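Onport Renewed for Second Season as Cast Prepares to Return in July

The producers of Onport, the unscripted series that follows the residents and staff of a harbor town hotel, have confirmed that the program will return for a second season. Wayne Parsons, its executive producer, discussed the decision at the Zelutel production office on 4th December.

Mr. Parsons said the renewal had been under discussion before the first season finished airing. "We had the material for more episodes than we were given," he said. "The question was whether the cast wished to continue, and that took longer to settle than the contract did."

Filming is scheduled to begin in July. The new season will consist of 8 episodes, each an hour in length, and will again be based in Kesutside. Shanthi Rathnayake and Natanael Godoy, whose disagreement over the hotel restaurant dominated the later episodes, have both agreed to take part. Mr. Parsons declined to say whether they are now on speaking terms.

He was more open on the subject of casting. The production received 1,535 applications from people hoping to join the program, and two were selected. Their names will be released closer to the premiere. "We were looking for people with work to do in the town," he said. "An applicant who has no reason to be there will run out of things to say by the third week."

Some viewers have complained that scenes in the first season were staged. Mr. Parsons acknowledged that certain conversations were filmed again when the sound could not be used – a practice he described as common – but said that no cast member was given lines. The new season will carry a short notice wherever a conversation has been repeated for the cameras.

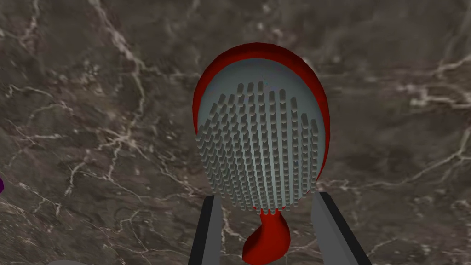

Kamrul Jayawardena took a different view of the matter, saying that a notice on the screen would not satisfy viewers who felt misled by the restaurant dispute, and that the producers should release the full recording of the final dinner. Mr. Parsons said he had considered the request and would not grant it. "There were guests at that dinner who agreed to appear for a few minutes," he said. "I gave them my word on it."

Asked about the departure of Mahfuz Sarkar, who left before the finale, he said the decision had been Mr. Sarkar's own and that the door remained open. A reunion special, to be recorded at the Pathirana Theater, is also planned. Mr. Sarkar has been invited and has not yet replied.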